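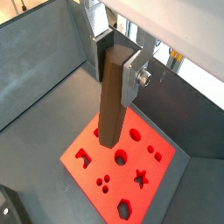 Re: [robotics-club] Shape board, who's in for next week?

From: Valentina Escobar
To: robotics-club list
Date: Saturday, October 26, 2019

Hi Remzi and everyone,

Yes, count me in!! I've been itching to get back to the hexagon. It's my favorite piece on the whole board because you have to get the wrist turned right or the corners catch, and the long brown prism shows you every little tilt. The round ones let you get away with so much.

Qianru and I rewrote the approach move for it. It now stops just above the foam, lines up over the six-sided hole and only then goes down. I'd love for someone to try to break it before we go to Beldale. Ekrem, didn't you have a script for random start angles?

I vote we save the star for last. Those points scare me a little (in a good way).

Valentina

Remzi Yazıcı wrote:
> Hi all,
> The lab is ours Tuesday after class until they lock up. We have 244
> logged tries since August and 55 of them are hexagon, so we could
> use more of those. Who can come? And which shape do we do after?
> Please don't put new finger settings on the main branch without
> telling Erhan.
> Remzi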